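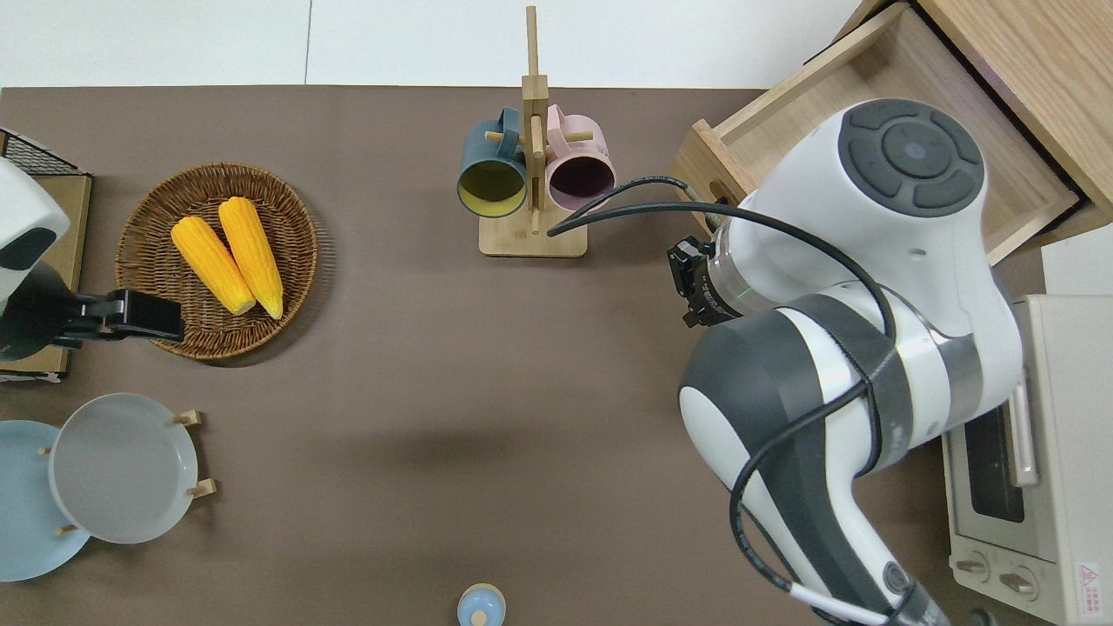

Practice table at the Redano kitchen lab: corn in a basket, mugs on their stand, and a robot arm.

How do you shop for a robot?

Buying a robot arm is a bit like getting a puppy. You need the puppy, sure, but you also need the bowl, the leash and the bed! An arm needs a strong table, a gripper to grab with, and plenty of cables.

Leonie Bachmann plans the shopping at Redano. First she asks, "What job should it do?" Picking up corn is one thing. Lifting a mug by its handle is much trickier, so the gripper has to be a good one!

Next she makes a budget, a plan for spending money. Let's try it! Pretend you have 30 gold coins. The arm costs 11, the gripper costs 6 and the table costs 5. How many are left? Eight! Save those for spare parts, because small pieces wear out.

Grown-ups plan early, too. An arm ordered in February might not be ready to work until summer.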